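Book-to-Film Corner > Romance and Period Drama
Thread: Did the Nishad adaptation ruin the ending, or am I just grumpy?

wilma_l
Original post

Hi everyone, I've been lurking for ages and this is the movie that finally got me to sign up. I read Nishad the winter my sister moved away, all 600 pages of it, mostly in the bathtub, and I loved it so much that I gave copies to two cousins and my dentist. So I went to the movie with my hopes way up. And for most of it I was so happy! The ferry crossing, the dance lesson in the kitchen, the grandmother with her terrible soup – all there, all lovely.

Then the ending. (Spoilers from here down, please look away if you need to.) In the book Anouk never opens the letter. She puts it back in the piano bench and we're left wondering for the rest of our lives. In the movie she reads it out loud, in the rain, with violins. I wanted to crawl under my seat. Did anybody else feel this way?

– Wilma Leemans

gwilym_reads
Reply 1

Welcome, Wilma! I'm going to disagree with you as gently as I can, seeing it's your first post. I thought the letter scene was the best thing in the picture. My wife squeezed my hand so hard I lost the feeling in two fingers. A book can leave a letter shut because you've been inside Anouk's head the whole time and can guess most of it. In a theater you'd just be watching a woman close a piano bench. I do agree about the violins. There were an awful lot of violins.

tin_mai
Reply 2

Team Wilma. The whole point of chapter 66 is that she chooses the life she has. Once she reads it, she's choosing between two men again and we're back in every other love triangle since I was 14. I still cried, mind you. I cry at trailers.

jozef_smits
Reply 3

Haven't read the book, so take this for what it's worth, but I didn't find the ending confusing or cheap. What bothered me was the middle. They're best friends for almost 200 minutes (fine, it felt like that) and then he notices her hair in one scene and boom, he's in love. Does the book handle that better?

wilma_l
Reply 4

Oh Jozef, so much better! There's a long stretch where he drives her to her night classes every Friday and they hardly talk, and you can feel it turning into something before either of them can. I think the movie has one shot of the car. Please borrow it from the library, and come back and tell me what you thought.

Gwilym, I see what you mean about being inside her head. I'm still cross, but a little less so.

ruben_vh
Reply 5

Coming down somewhere in the middle. I've seen it twice now, once with my mother, who hated it, and once by myself, with a bag of those chili almonds. The second time I noticed she stops before the last page of the letter. She folds it up and there's a bit we never hear. So maybe they kept some of the mystery after all? It goes by fast.

If folks want more in this line, these are the ones I'd put on for a rainy weekend:

1. Kaleck. Two rival bakers, one small town, and a slow burn that takes its sweet time. From the novel, and pretty faithful as far as I remember. Mom approved.

2. Jendus. Forbidden love at a shipping company, he's the owner's son and she runs the night shift. Corny in spots, but the two leads are wonderful together and the last scene on the loading dock gets me every time. 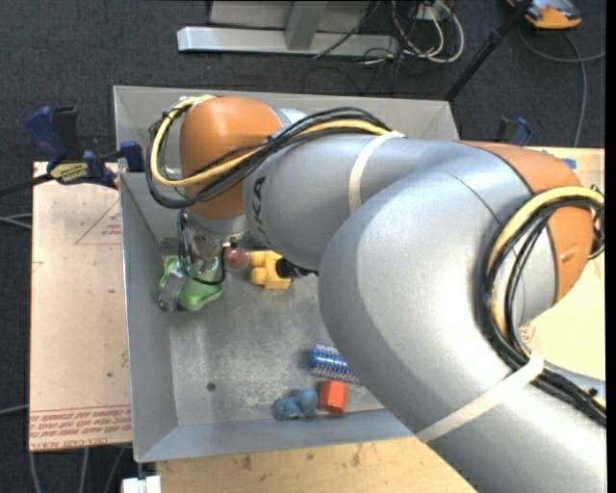
3. Jodent. More sad than romantic, so have a blanket ready. The book is told in letters and the movie does it with voiceover, and I know some people can't stand that.

tin_mai
Reply 6

I can't stand that! Voiceover makes me feel like I'm being read to by an airline. But yes to Kaleck, the scene with the burned loaf is perfect.

gwilym_reads
Reply 7

Ruben, are you sure about the last page? I'd have sworn she got to the end and signed off with his name. Now I'll have to go again, and my wife will be delighted, so thank you for that.

jozef_smits
Reply 8

Library has it on hold for me, I'm fourth in line. Might be December before I get to the car rides.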